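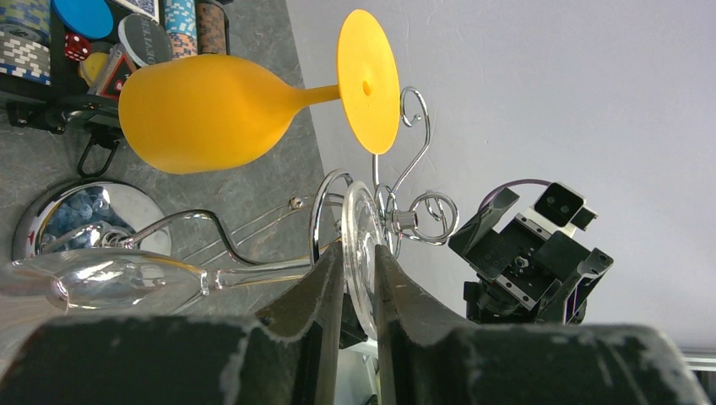

Severin Grabner writes that he has replaced three wine glasses since he bought a wire stemware rack, and that every one of them snapped at the stem while going onto the hooks or coming off them. His question is whether the rack is at fault. In most cases it is the grip and the angle, and both can be corrected.

Choosing and placing the rack

A freestanding chrome wire rack holds stemware upside down by the base. The wires pass on either side of the stem and the base rests on top of them. Measure the gap between the wires before loading anything. It must be wider than the thickest part of the stem and clearly narrower than the base. Set the rack on a level, hard surface, away from the counter edge. If it rocks, bend the feet back into line or put a felt pad under the short one.

Check the load as well. The Draker rack used for this page is sold with a limit of 400 g per arm. A thin clear wine glass from the Astine range weighs 200 g on a kitchen scale, so two per arm is the maximum. Opaque colored goblets with short stems are often heavier than they look — weigh one first.

Loading

1. Dry the glass completely, including the underside of the base. Water trapped against chrome leaves spots on both.

2. Turn the glass upside down over the counter, holding the bowl loosely in one hand and the base in the other.

3. Hold the base by its edge, low and flat, with a fingertip on each side. Do not pinch the stem. Do not twist the bowl against the base.

4. Bring the stem level with the open end of the wires and slide it straight in. If it catches, back out and start again.

5. Lower the base until it rests on both wires, then let go of the bowl last.

6. Leave a finger's width between neighboring rims. Bowls that touch will chip when the rack is bumped.

Load the arms alternately from one side to the other. Filling one side first moves the weight off center and a light rack can tip.

Unloading

Reverse the order. Support the bowl first, raise the base clear of the wires, then slide out. Most breakage happens when the base is still hooked and the glass is pulled down.

Short stems

Goblets with a short stem leave little clearance between bowl and wire. Érica Evangelista reports that hers would not fit at all until she moved them to the outermost arm. If the bowl touches the wire, store the goblet upright on a shelf.

Cleaning

Wipe the wires with a damp cloth and dry them at once. Avoid abrasive pads on chrome.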